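Startseite > Wohnen in Irkavby > Wäsche und Zimmerausstattung > Häufige Fragen

Lesezeit: 5 Minuten

Häufige Fragen zur Bettwäsche und zum Wäschetausch im Gästehaus Clanent

Die folgenden Antworten richten sich an Bewohnerinnen und Bewohner des Gästehauses Clanent sowie an Kurzzeitgäste mit einem Aufenthalt von mindestens zwei Nächten. Maßgeblich bleibt in allen Fällen die Hausordnung in der jeweils gültigen Fassung.

Welche Wäsche gehört zur Grundausstattung des Zimmers?

Jedes Zimmer wird mit einem Spannbettlaken, einem Bettbezug, einem Kissenbezug, zwei Handtüchern und einem Duschtuch übergeben. In Doppelzimmern verdoppelt sich diese Ausstattung mit Ausnahme des Spannbettlakens. Decken und Kissen verbleiben während der gesamten Mietdauer im Zimmer und werden nicht in den Tausch einbezogen.

Darf ich eigene Bettwäsche verwenden?

Eigene Bettwäsche ist zulässig. Die hauseigene Garnitur ist in diesem Fall innerhalb der ersten Woche an der Wäscheausgabe zurückzugeben. Eine Minderung der Miete ergibt sich daraus nicht. Matratzenschoner sind Eigentum des Hauses und müssen auch unter eigener Wäsche auf der Matratze verbleiben.

Wie häufig wird die Wäsche getauscht?

Der Tausch der Bettwäsche erfolgt alle zwei Wochen, der Tausch der Handtücher wöchentlich. Die genauen Termine hängen im Erdgeschoss neben der Wäscheausgabe aus und werden zusätzlich über das Bewohnerportal bekannt gegeben. Kurzzeitgäste mit weniger als 12 Übernachtungen erhalten nur auf Antrag eine zweite Garnitur.

Wie ist die Wäsche zur Abholung vorzubereiten?

Bitte ziehen Sie alle Bezüge vollständig ab und schließen Sie vorhandene Knöpfe oder Reißverschlüsse. Die Wäsche muss nicht gefaltet werden. Private Stücke sind vor der Abgabe auszusortieren, insbesondere kleine Teile wie Socken oder Taschentücher, die leicht in den Ecken der Bezüge zurückbleiben. Für Gegenstände, die in der Hauswäsche verblieben sind, übernimmt die Verwaltung keine Haftung.
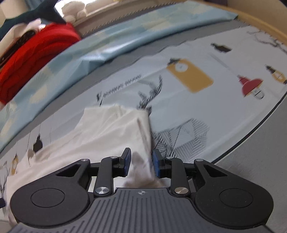
Abgabe, Fristen und Gebühren

Wann ist die Wäscheausgabe geöffnet?

Die Wäscheausgabe ist an Werktagen von 7:30 Uhr bis 10:00 Uhr besetzt. Eine Abgabe außerhalb dieser Zeiten ist über den Einwurfschacht im Untergeschoss möglich - die Ausgabe frischer Wäsche dagegen nicht. Im Oktober verlängert sich die Öffnungszeit wegen der zahlreichen Neueinzüge bis 12 Uhr.

Was geschieht, wenn ich einen Tauschtermin versäume?

Ein versäumter Termin kann innerhalb von drei Werktagen ohne Angabe von Gründen nachgeholt werden. Danach ist der nächste reguläre Termin abzuwarten. Bewohnerinnen und Bewohner, die wegen Krankheit verhindert sind, können eine andere Person mit der Abgabe beauftragen. Eine formlose schriftliche Vollmacht mit Angabe der Zimmernummer genügt.

Welche Kosten entstehen bei Verlust oder Beschädigung?

Übliche Abnutzung wird nicht berechnet. Dies gilt auch für ausgeblichene Stellen und gelöste Nähte. Für eine vollständig fehlende Garnitur werden 60 Euro erhoben, Einzelteile werden anteilig abgerechnet. Flecken bitten wir bei der Abgabe zu melden, damit die Wäscherei eine geeignete Vorbehandlung vornehmen kann. Eine Meldung führt nicht automatisch zu einer Forderung.

Wer reinigt die Wäsche?

Die Reinigung der hauseigenen Bettwäsche und Handtücher ist an die Wäscherei Ó Conaill vergeben. Bezüge und Laken werden bei 60 Grad gewaschen. Auf Duftstoffe wird verzichtet.

Ich habe eine Allergie. Gibt es besondere Wäsche?

Auf Antrag stellt das Haus milbendichte Zwischenbezüge der Marke Cloltuven bereit. Ein ärztliches Attest ist nicht erforderlich. Der Antrag sollte nach Möglichkeit vor dem Einzug gestellt werden, die Bearbeitung dauert in der Regel fünf Werktage. Die Zwischenbezüge werden halbjährlich gewaschen und dürfen nicht in die reguläre Abgabe gelangen.

Kann ich meine private Wäsche im Haus waschen?

Im Untergeschoss stehen Waschmaschinen und Trockner zur Verfügung, die über die Bewohnerkarte freigeschaltet werden. Die Nutzung ist zwischen 7:00 Uhr und 21:30 Uhr gestattet. Das Aufhängen größerer Wäschestücke in den Fluren ist aus Gründen des Brandschutzes untersagt. Wäscheständer dürfen im eigenen Zimmer aufgestellt werden, sofern die Tür ungehindert geöffnet werden kann und regelmäßig gelüftet wird.

Was ist beim Auszug zu beachten?

Am Tag des Auszugs ist die gesamte hauseigene Wäsche abgezogen an der Wäscheausgabe abzugeben. Die Rückgabe wird auf dem Übergabeprotokoll vermerkt. Fehlt dieser Vermerk, kann sich die Auszahlung der Kaution verzögern. Bei einem Auszug am frühen Morgen ist die Rückgabe am Vortag zu vereinbaren - ein Leihset für die letzte Nacht wird auf Wunsch gestellt und verbleibt anschließend im Zimmer.

An wen wende ich mich bei weiteren Fragen?

Zuständig ist die Hausverwaltung, Bereich Wäsche und Ausstattung, Leitung Pádraig Ó Néill. Anfragen richten Sie bitte über das Kontaktformular im Bewohnerportal unter Angabe Ihrer Zimmernummer. Beanstandungen an frisch ausgegebener Wäsche werden auch unmittelbar an der Wäscheausgabe entgegengenommen.

Verwandte Themen
Hausordnung Gästehaus Clanent
Einzug und Schlüsselübergabe
Nutzung der Waschküche
Kaution und Übergabeprotokoll
Mülltrennung in Irkavby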